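Activity tables: what we have, what is changing

The activity room at the Purves end of the Gulumton community centre reopened in May with new bench tops and a different booking system. Most regular groups have now been through at least once, and a few questions keep coming back to the front desk, so the answers are set out in this item.

There are four tables. Each one has a light wooden top and a large white board to go on it. The boards are plain and matte, and they lie flat on the wood without clips or tape. Groups that sort small parts have asked for a pale surface for a long time. Beads, screws and jigsaw pieces were hard to find on the old brown laminate, and the overhead lights bounced off it badly in the afternoon.

Please leave a strip of wood showing along the far side when you put a board down. It gives you somewhere to get your fingers under when it is time to lift it off again.
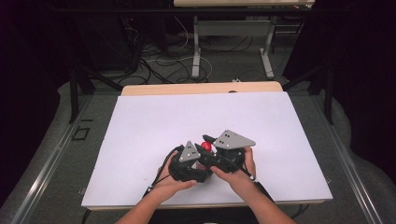

A white board in place on one of the tables, with a small red ball held above it.

The boards are for dry work only. Glue, paint and clay should be done on the bare timber with one of the vinyl cloths from the Jillon cupboard over the top. If something does get on a board, wipe it with a damp cloth and plain water. Do not use the spray cleaner kept under the sink, as it leaves a shiny patch that does not come off. Pencil marks will usually lift with a soft eraser.

A replacement board costs $62 and has to be ordered from Bornano, with freight on top if we order only one. Groups will not be charged for ordinary wear. We would like to hear about chips or deep scratches on the day, though, and there is a notebook on the shelf by the door for that purpose.

Small items are the other matter. The tub of coloured balls, counters and pegs is shared by everyone who uses the room, and it gets a bit lighter every term.

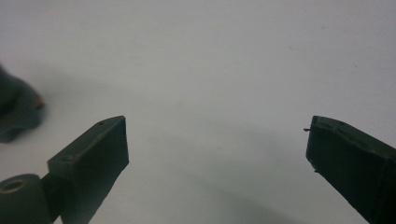
Before you pack up, run your hand across the whole board and check the floor on both sides of the table. Anything you find goes back in the tub, even if you are not sure it belongs there. The tub gets sorted at the end of each month and strays are put out on the front counter.

Boards are stored upright in the rack behind the door – long edge down, face to the wall. Two people should carry them. They are not heavy but they are wide, and the corner of the door frame has already lost some paint.

Bookings are in blocks of 44 minutes, which leaves time for the next group to set up before the hour. If you need a double block, ask for it when you book. The room line is extension 3107 and it is answered from 9 am until noon. Messages left after that are returned the next morning.

Groups with a standing booking keep their current time until the end of term. The sheet for next term will go up beside the kitchen door.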